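3.2 Collection of demonstrations

We collected the demonstrations in a furnished room at our Civadside site. The operator guides the arms of the robot and sees only what the head camera sees. The task is to handle slippers on a two-level rack.
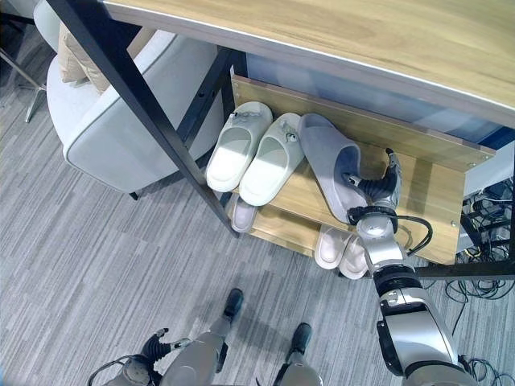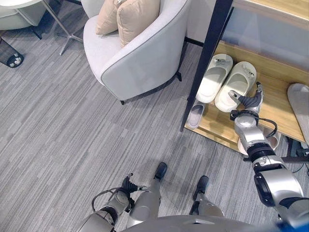

Figure 4. Head camera views during the slipper task. In both, the right hand is at a slipper on the rack.

Each episode begins when the operator presses the pedal and ends when she releases it. We recorded 900 episodes with 2 operators. After every 15 episodes the slippers were placed again by hand, following a list of random positions. The Trerkus labelling tool was then used to mark the moment of each grasp. Zoila Arboleda checked all the marks, and 122 episodes were removed because the grasp time was not clear. We did not remove episodes with a failed first try if the operator corrected it, as we wanted the model to learn this behaviour also.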